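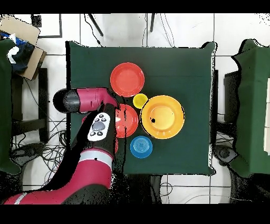 Melar Court Residents' Association
Minutes of the Shared Kitchen Refit Meeting
Held in the ground floor lounge, September 2019

1. Minutes of the previous meeting
The minutes of the May meeting were agreed with one correction. Under item 4, "gas supply" should read "gas meter housing". The supply itself is not being moved.

2. Matters arising
The asbestos survey of the kitchen ceiling has been received and is clear. A copy is held in the office. The loose socket beside the back door has been isolated and will be replaced with the first fix.

3. Quotations
Two quotations were before the meeting, from Grorbridge Joinery and from Urnus Interiors. Both cover removal of the existing units, supply and fitting of new ones, and disposal of waste. Urnus has left out making good the plaster behind the wall cupboards. Grorbridge has included it but has priced the extractor ducting as a provisional sum.

It was agreed that the two could not be compared as they stand. Both firms are to be asked to requote against a single written schedule.

4. Worktops
Laminate and solid timber were discussed. Timber was not favoured, given the upkeep needed around the sink. The meeting settled on laminate with a square edge, and a metal joint strip at the corner if a mitred joint cannot be guaranteed.

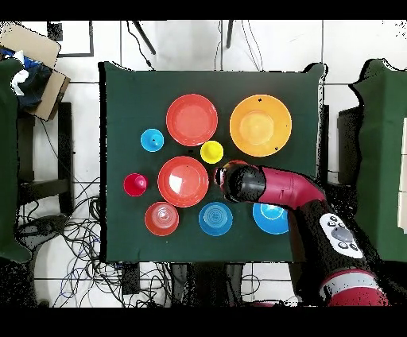
The upstand is to match the worktop and run the full length of the back wall, stopping at the window reveal. Tiling above the upstand is limited to the area behind the cooker. The remaining wall will be painted in a washable finish.

The window sill is 82 mm lower than the drawing shows. Base unit legs will need to be set down to suit, or the upstand cut below the sill. The fitter is to confirm which before units are ordered.

5. Flooring
Sheet vinyl from the Ambaye range was preferred to tiles. The price given was £295 for the material, excluding adhesive and levelling compound. The floor dips by 13 mm towards the outside wall and will have to be levelled first. Vinyl is to be laid before the base units go in — the opposite order was used last time and left an edge which lifted at the plinth.

6. Ventilation and lighting
Extract to be ducted to outside. A recirculating hood was ruled out. Lighting under the wall cupboards to be switched separately from the ceiling fittings.

7. Actions
Secretary to issue the written schedule to both firms.
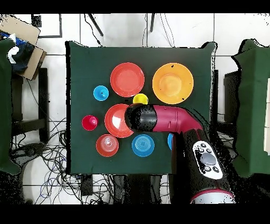 Secretary to obtain a sample of the Ambaye vinyl in the two grey shades.
Chair to check whether the extractor outlet needs the freeholder's consent.
Both firms to be asked for a start date and the number of days without a working sink, with 5 as the limit.

8. Any other business
The old wall cupboards may be offered to residents for garage storage. Requests to the office in writing.

9. Next meeting
To be called once both revised quotations have been received.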